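An afternoon at the Zelau open house, Bavville

I had driven past the Zelau building for years on my way to the market in Bavville and never once gone in, so when the card came through the door for the open house on 15/07/2019 I put my good shoes on and went. It's 37 steps up to the workrooms (my knees kept the tally, bless them), and at the top Said Sqalli was waiting to shake hands with every single visitor, which I thought was lovely of him. 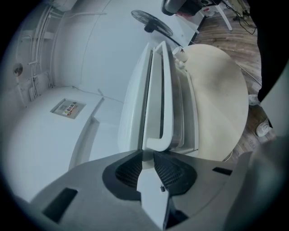 We started with the kitchen things, and I was glad of it, as I've been dithering over a small oven for my own apartment since last September. Said told us how he likes a door to open: one steady pull, no jerk, and plenty of room for your knuckles behind the handle. I have strong feelings about oven doors myself, so we got on very well!

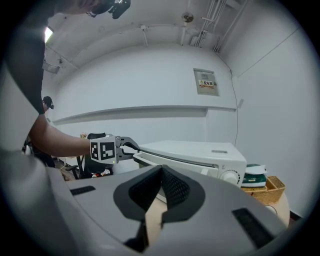 I do love a room where people are busy. There was a good deal of chatter on our side of it, and a lady from Povex wanted to know all about crumbs and how you ever get them out of the corners. My own eye kept wandering to the woven wicker basket beside the white oven, a light brown one, very like the basket my aunt used for her letters and recipes. I've been meaning to look for one ever since.

Said then got onto cleaning. Warm water, a soft cloth, and leave the door open a while afterward, he says.
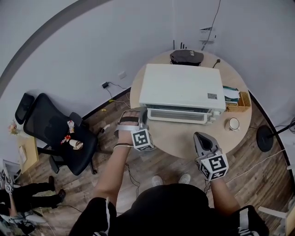
After that we were sent downstairs for coffee and a slice of Bakker's plum cake, and I stayed much longer than I'd planned, talking with a couple who had driven 80 miles to be there. I'll go again next year, and I'll take my sister along.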